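Okay, a thread on moving house with kids, written by someone who has now done it twice in one year and would not recommend it (1/9)

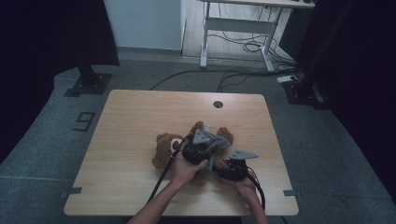 We left the Flernura Street place in June and I'm still finding things in the wrong boxes. The movers were fine, the weather was fine, I was the problem. I labelled everything by room, which sounds sensible until your new house has different rooms. The one thing I got right was leaving the soft toys till last, so the brown teddy with the lighter patch inside his ear rode up front with us and was on a bed before the kettle was plugged in. Best decision of the whole move!

2/ Boxes. I bought 19 book boxes and thought that was plenty. Ha. Books go in small boxes, everyone says so, and then everyone (me) gets tired at eleven at night and fills a huge one with cookbooks that two grown adults can't lift.

3/ Our quote came to $1,055, with the piano extra. Ask about stairs BEFORE they turn up. We have nine steps at the front and that was a whole conversation in the driveway.

4/ Change your address early. I did the bank, the power and the library, then forgot the vet. The cat's reminder card went to the old place and Heledd Bevan, who lives there now, very kindly dropped it round with a jar of marmalade. We're friends now, I think?

5/ Kids: let them pick their own paint. My youngest went for a colour called Siltine, a sort of greyish green, and I was ready to hate it. I've since used the leftovers in the laundry.

6/ Don't unpack the kitchen at night. I put the mugs in a cupboard over the fridge that I can only reach from a chair, and they are still there because apparently that's where mugs live now.

7/ Over 100 plastic containers came with us. Matching lids – maybe half. If you only cull one thing before you move, cull those.

8/ Someone asked about the first night. Mattresses on the floor, fish and chips out of the paper, one lamp. The kids still talk about it as if it was a holiday. I had a sore back for a week.

9/ Anyway I've got three boxes left marked "misc" and I'm a bit scared of them. If anyone local wants flattened cartons they're on the porch, free, bring your own string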